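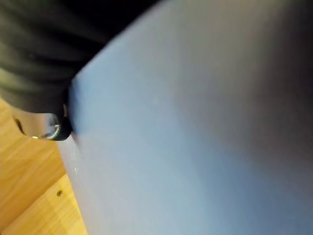

Ticket: Shared calendar shows bookings one hour late for part of the team
Product: Nandberg Calendar (web and phone)
Opened by: Tsz-kin Yip, Stinden office
Status: Solved

First post

Hello all! I look after the calendar for our office and I love this thing, so I'm hoping somebody can help me get it right again. Since the June update, any repeating booking made at Stinden turns up an hour late for the people at Yensuk. One-off bookings are fine. Both offices are in the same time zone, and all 14 of the phones I checked have the right clock.

Tried so far:
Signed out and back in on the web. No change.
Removed the account from one phone and added it again. Right for a few minutes, then an hour out again (so close!).
Made a brand new repeating booking at 9:00. Shows as 9:00 for me, 10:00 for Yensuk.
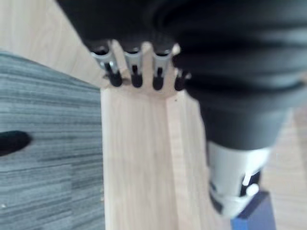 Black rounded tips on silver-grey brackets.

Reply from Cudel support

Thanks for such a clear report. Could you open Settings, then Region, and tell us what it says under "Calendar home zone"? This is separate from the zone on your profile. Please also export one of the affected bookings and look for the line beginning TZID.

Second post

Oh, this is interesting! My profile zone is London, but the home zone was blank. The exported booking has a TZID line with nothing after it. I had no idea you could open these files in a text editor, and I've now read far more of them than I needed to. The one-off bookings don't have the line at all, they just carry a plain time ending in Z.

I set the home zone to London and saved. New repeating bookings are now right in both offices, hooray! Old ones are still an hour out, and there are 33 of them. 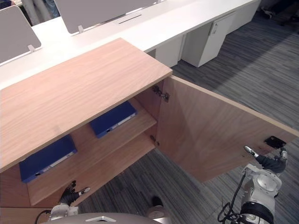 Category: Calendar > Repeating events > Time zones

Reply from Cudel support

Great, that's the cause. Old bookings keep the zone they were made with. Open each series, choose "Edit all", change nothing and press Save. If you'd like to do them in one go, export the calendar, fill in the empty TZID lines and import it into a new calendar. Keep the old one hidden for 7 days in case anything is missing.

Third post

Went for the export and import, and it worked beautifully. Find and replace did the lot. Notes for anyone with the same trouble:
Turn off email alerts before importing, or everybody gets an invitation for every booking.
Guest lists came across, but 3 bookings lost their room and I had to add it again by hand.
Phones needed one manual refresh.

Yensuk have just checked from their end and the 9:00 is at 9:00. Really pleased with this, thank you! Happy for the ticket to be closed.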